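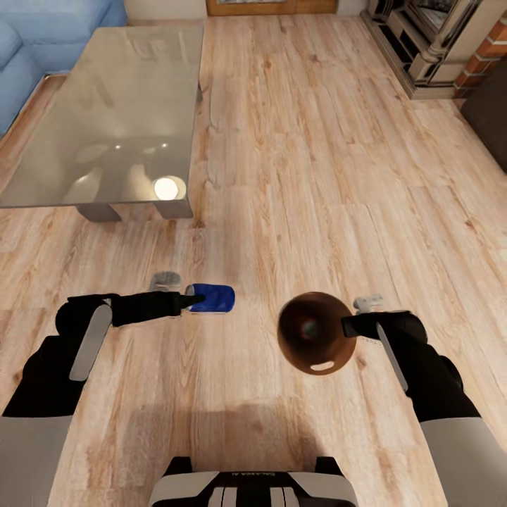
Light oak boards, with knots and visible grain.

Kuvwood Cabin Bag, by Ollari

Search bags, tags, straps Go

The Kuvwood is a carry-on for people who have watched their checked suitcase go around somebody else's airport. It holds six days of clothes, or two days of clothes and all the shoes you swore you wouldn't bring. The shell is recycled polyester over a stiff frame, so it stands up by itself in a ferry line while you go looking for coffee.

We took the first batch on the Irnel river cruise last April. Cabins on that boat have a closet the width of a cereal box, and the bag slid under the bunk with the handle down. One zipper pull went overboard. The pulls are bigger now.

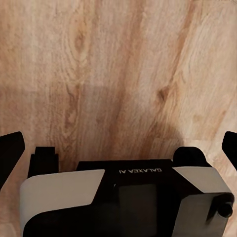 Will it fit under an airplane seat?
It's an overhead bin bag, and a full one will lose any argument with a seat. For under-seat use, look at the Kinyua day pack, which clips to the Kuvwood's handle.

Inside you get two mesh pockets, a laundry sleeve and a passport slot that you will forget about and then panic over. The wheels pop off with a coin. Spare wheels are $6 each.

Price: $230
With Kinyua day pack: $400 for both, if you also want the rain covers
Rain cover alone: $70, and yes, we know
Colors: slate, moss, a yellow you can spot from the far end of a pier

Ships in its own dust bag. Returns are accepted before your trip, and after it if you've shaken the sand out.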